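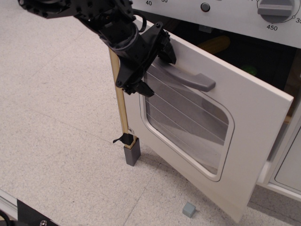

Handcombe Play Library lends toys, games and pretend-play sets to families and child care homes across the Limach area, and we are hiring a part-time Lending Assistant. The library holds 1,423 items and the play kitchen shelves are the busiest part of it. A large piece such as the white toy oven, with its gray handle and the window in its door, has to be checked in, wiped down and looked over before it goes out to another family. Most of the work in this job is of that kind, along with time at the front desk.

Hours and pay
18 hours a week, spread over three afternoons and one morning. The desk closes at 6 p.m. and the assistant stays until 6:30 to lock up. Pay is hourly and depends on experience. The position starts in February and is funded for one year, with renewal likely but not guaranteed.

What you will do
Check items in and out using our Masto lending software (we will train you).
Clean returned toys and record missing or broken parts.
Make small repairs such as tightening screws, replacing battery covers and gluing box corners. Anything beyond that goes to Osvaldo Mazza in the workshop.
Help parents choose toys suited to a child's age.
Read the markings on knobs, dials and buttons on pretend-play items and report any that have worn off or could come loose.
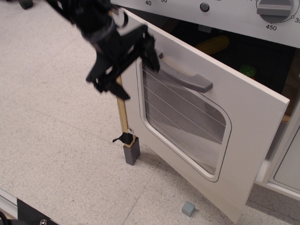 What we are looking for
You should be at least 18 and comfortable talking with adults and small children. You must be able to lift 40 pounds and kneel or bend for part of each shift. Experience in a library, a store or a child care setting is useful but not required. Many of our families speak Tigrinya or Amharic at home, and we would like to hear from applicants who speak either one. A background check is required before the first shift, and we pay the fee.

You do not need a driver's license. Deliveries to the Ayele Street branch are made by our driver, Gemechu Gashaw.

Training
New staff work alongside Shewit Tekleab for the first 9 shifts. After that you will run the desk alone for short periods, with another staff member in the building.

How to apply
Send a resume and a short letter to Jordan Lockwood, Lending Manager, by mail or at the front desk. Please include the names of two people we can call. Tell us which afternoons you cannot work. Interviews take place at the library and last 40 minutes, including a walk through the shelves. Applicants who need an accommodation for the interview should ask for Robel Tamiru at the desk.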